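From: tooling desk, Skostura
To: handheld-grippers list
Date: November 9, 2022
Subject: Re: Finger pads and pivot play on the paired hand units

On the earlier message from Lollach:

> We run two hand units as a pair and swap the finger pads every
> 1,000 closures. Since the last swap one unit reads a small opening
> when the fingers are shut. Encoder offset was cleared twice. Is this
> the pads or the pivots? Also, do you re-zero on the bench or on
> the job? Our knitwear set starts again in February and I would
> like it settled by then.

Check the pivots first. A new pad is thicker than a worn one, so the closed reading will shift after a swap, but the shift should be the same on every closure. If it wanders, there is play in the linkage and clearing the offset will not cure it.

Our order of work is as follows. Power off, fingers fully open. Hold the grooved body in one hand and push each finger sideways at the tip. Watch the large pivots, then the smaller outer pins. Any pin that moves before its arm does gets replaced, and its partner on the other side with it. Then fit the pads, close on a 9 mm gauge block and store the value. Close on the 27 mm block and compare. 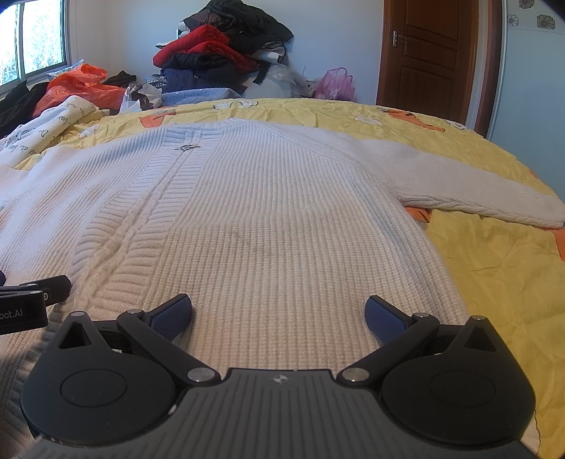 Fingers open over the ribbed front of the cardigan, blue pads facing across the gap.

As to where: zero on the bench, check on the job. Thick ribs and cable knit give under the pads, so a garment is no use as a reference. Ours is set to 1,536 encoder steps at the small block, and we write that figure on the unit's card together with the pad batch. The Hägglund pads and the Cukus pads differ in thickness — do not mix them on one unit, even for an afternoon.

Cleaning matters more with knitwear than with woven cloth. Lint packs into the pad texture and lifts the closed reading in the same way as a thick pad. Dry brush, along the texture. No solvent, it softens the glue line. 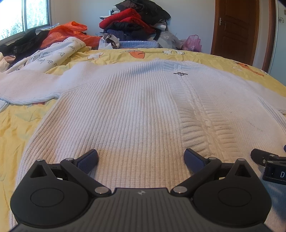 Does the second unit need its own zero value?
Each unit keeps its own value, taken with its own pads fitted; copying one across will put the closed reading out.

If the reading still wanders with good pins and clean pads, send the log of ten closures on the small block and I will look at it.

Tooling desk, Skostura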